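Storage and Waste in Shared Student Kitchens: A Survey of Wultton Residences
Final report, Household Studies project
Submitted 8 Sep 2019

1. Background

Wultton has two self-catered residences, Vindine House and Cladach House, with 200 residents between them. Both houses report that food is regularly thrown out at the end of term, much of it unopened. The purpose of this project was to find out how residents store dry goods and snacks in shared kitchens, and whether the way a kitchen is organized has any bearing on what is wasted.

Earlier student work at Wultton looked at refrigerators only. Dry storage was left out, although residents spend a good part of their food money on cereal, pasta, rice and packaged snacks. 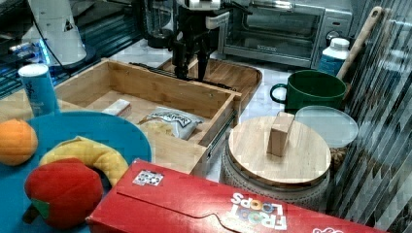
Figure 1. Bamboo box with a snack bag inside, on a tiled countertop.

2. Method

A written questionnaire was left in every mailbox in July. It asked where residents kept their dry food, how often they checked it, whether they shared any of it, and what they had thrown out in the past 30 days. We received 91 completed forms. Follow-up conversations were held in the common room at Cladach House with residents who had agreed to take part.

The questionnaire was adapted from the Giraldo Household Food Form. Questions on garden produce were removed and a question on labelling was added. Forms were anonymous, and the room number was not recorded.

3. Findings

Residents who kept dry food in their bedrooms reported throwing out less of it than those who used the kitchen cupboards. The most common explanation was a simple one: food kept in a bedroom is seen every day.
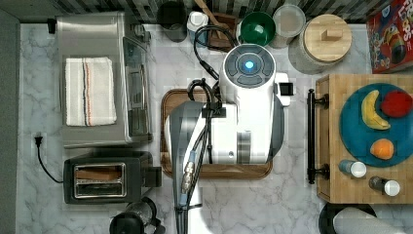
Cupboard users told us that older packages were pushed to the back and forgotten, and that several people often bought the same item in the same week. Salt, flour and cooking oil were mentioned most often. Labelling was favoured in principle, but few respondents kept it up past the first month of term.

Counter space was a second concern. Residents at Vindine House said that small appliances and trays took up room needed for preparing meals — a complaint heard less often at Cladach House, where the kitchens are larger. 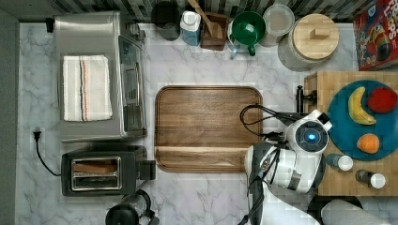 4. Limitations

The survey relied on memory, and residents may have under-reported what they threw out. It was carried out in winter term only. Exchange students who had already left were not reached.

5. Recommendations

We recommend one shared shelf per kitchen for basic ingredients, restocked from a common fund. Cupboards should be cleared on a posted date before the end of each term, with unopened food offered to other residents first. A second survey, using weighed waste, would give a firmer basis for any change to the residence rules.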